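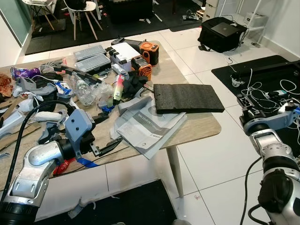 Side table, Bosch manuals and the gray ribbed pad.

August 1, 2019

Sourdough notes, Clasitz flour against Bruna flour. Second round. Tsion fed both starters last night and left them on the shelf over the sink. By morning the Bruna starter had doubled and was starting to fall back. The Clasitz one was slower and smelled more like yogurt than vinegar.

Mixed two doughs, same recipe as last time except for the water. I held back a little on the Clasitz because Hagos said it turned to soup on him in December. He was right about the feel of it. After the first rest it was still slack and stuck to the bowl, even with less water. The Bruna dough pulled together on the second fold and I more or less left it alone after that.

Salt went in late on the Clasitz — my mistake, I was on the phone with Povilas about the proofing baskets. I worked it in by hand and don't think it matters much, but if the crumb looks odd that could be why.

Room was at 22 degrees when I mixed and I didn't check again until shaping. Need to get the thermometer with the probe back from Aniela.
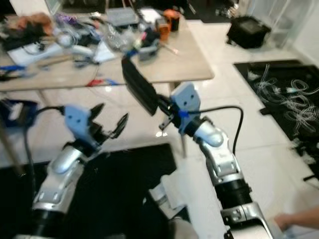
Table and tiled floor. Blurry.

Shaped both and gave them 7 hours in the cold. Baked at 200, lid off for the last part. I would go hotter next time. Both crusts came out paler than I like and softened as they cooled.

Bruna: good height, even crumb, mild. Cuts clean. Olumide had it with butter and went back for more.

Clasitz: flatter, spread out on the stone, one big tunnel under the top crust. Better flavor though, by a long way. More sour, a bit nutty. I still think this is the flour to use if we can get it to hold a shape.

Hagos wants to blend them. I'd like one more round of each alone first, otherwise we won't know what the blend fixed. He can start a blend on his own shelf if he's impatient.

To do:
Feed both starters tonight, smaller amount for the Clasitz
Ask at Woldemariam if the next sack is from the same mill run
Rice flour for the baskets, we are out
Write the salt time on the sheet BEFORE mixing

Tsion has the leftover Clasitz loaf for toast. Asked her to note how it keeps.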